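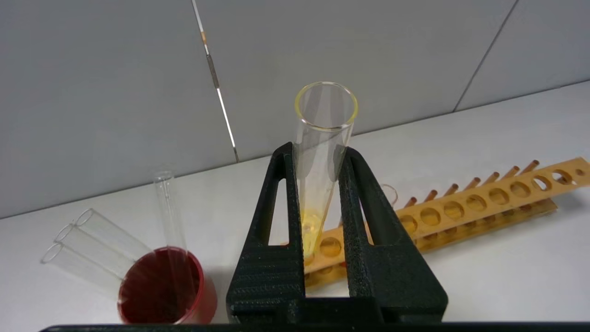

Handout 3: Fingers, Fit, and the Test Tube Exercise

Home and Shared Workshop Robotics, Clorkwood evening course
Notes by Åsmund Vik, revised 15/11/2020

Welcome back, and thank you for all the questions after the last session. I've tried to fold the answers into these notes, so they run a bit longer than I promised (they always do). Please read them through before you come to the bench, even if you've already got a gripper of your own working at home. The gripper part is shorter than you'd expect and the table part is longer, and I think by the end of the evening you'll agree that's about the right balance.

What we are building toward

Each pair will set up a two-finger gripper so that it can take a glass test tube with a little colored liquid in it, hold it without cracking it, and bring it over to a wooden rack. Glass sounds alarming as a first material. I chose it anyway, partly for the simple reason that tubes are cheap, and partly because a tube tells you very plainly when your grip is off. It leans. A foam block will let you get away with almost anything, and then you take your machine home and wonder why it can't hold a pen.

We will use yellow and red liquid. It's water and food coloring, so nothing to worry about except your sleeves.

The fingers

The finger we use is a thick black one that narrows toward the tip, with a long slot down its length. The pattern started out as Fredy Inga's, and the course version is called Tirno in the shared folder, so look for that name when you download it. If you find a file called Emard, that's the older one with the short slot. It will still work but the mounting holes are different, and you will be drilling.

Print the fingers standing up if your printer can manage it. A pair takes my own machine 238 minutes at the ordinary setting, and I would start them before dinner. Don't sand the inner faces! Every term a very tidy person sands the inner faces. The small crosshatched pattern there is what does the gripping, and once it's gone you'll find yourself adding tape, then thicker tape, and then a piece of bicycle tube, and you will have a gripper that is wider than it was and holds no better. Brush the pads off with an old toothbrush now and again and leave it at that.

The slot saves a bit of plastic and a bit of weight. Both matter more than you'd think at the end of a long arm driven by hobby motors.

Setting the opening

Open the gripper all the way and write down the number your controller gives you. Close it on nothing, gently, and write that down too. Then put an empty tube between the fingers by hand and close in small steps until you feel the tube stop turning when you twist it. Go one step past that and stop. On my build the value came out at 136, but yours will be different, so please don't copy mine and then write to me about broken glass.

Do this three times. If the three values don't agree, check the screws where the fingers meet the mounting blocks before you touch anything in the software. I've lost whole evenings in June sunshine to a loose screw that I was sure was a bug, while everyone else in the house was out in the garden.

The table

Work on a plain, pale surface with plain walls behind it if you can. Old shelving panels do nicely. A camera at the wrist has a hard enough job with clear glass, and a checked tablecloth doesn't help it one bit. Look at what your lamp does as well. A wide soft shadow is usually fine, while a sharp one can look to the software very much like an edge, and then the arm goes off to visit it.
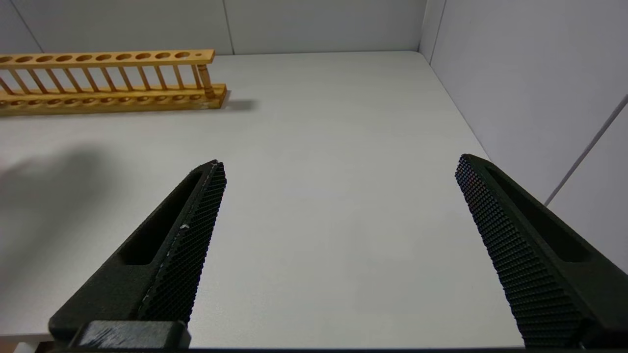
The rack should be set down before anything else, and I like it well back so that the fingers have room to open fully in front of it. Look along the holes before you begin. The bottom board has shallow hollows that match the holes above, and the tube has to find both, so a tube that goes in at an angle will ride up on the edge of its hollow and sit crooked. Come straight down over the hole, lower slowly, and let go only when you feel (or your motor reading shows) that the tube has touched bottom. On a rack like ours you'll also find one hole much smaller than the others. Leave it out of your list of targets.

If the rack creeps when you nudge it, a little putty under each end will hold it. Honorato, the workshop software we use for the lists, lets you store the rack position under a name, and I'd ask you to store it again every time you move the rack, even by a finger's width.

Spare tubes can lie flat on the table to one side, well out of the arm's path. Picking up a tube that is lying down is a separate exercise with its own handout, so for now lift those by hand.

For your notebook

Your open, closed, and holding values, with all three readings. A sketch of the table seen from above, with the rack and the liquid marked. Anything that slipped, and what you changed afterward — one change at a time, please, even when it's late and you want to go home.

The bench is ours until 24 minutes past nine, an odd hour that comes from the bus and not from me. Bring a towel.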